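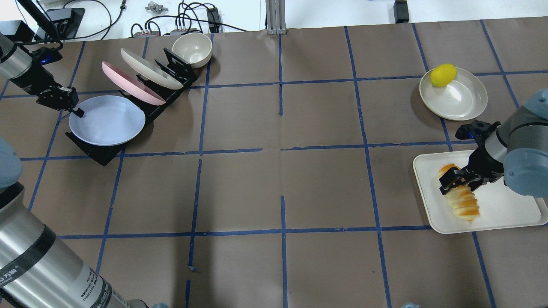
**Figure 4.** Plates standing in a black dish rack.

### 3.2 What people told us about drying

I went into the Oltside survey sure that the dishwasher crowd would win. They didn't! Of the 299 households that wrote back, most still wash at least a few things by hand every night, and plenty of them got pretty worked up about towels (I have a whole folder of towel comments). We asked 12 follow-up questions by phone, mostly on Friday evenings, and the Savby renters talked the longest. Their kitchens are tiny, so rack space came up again and again.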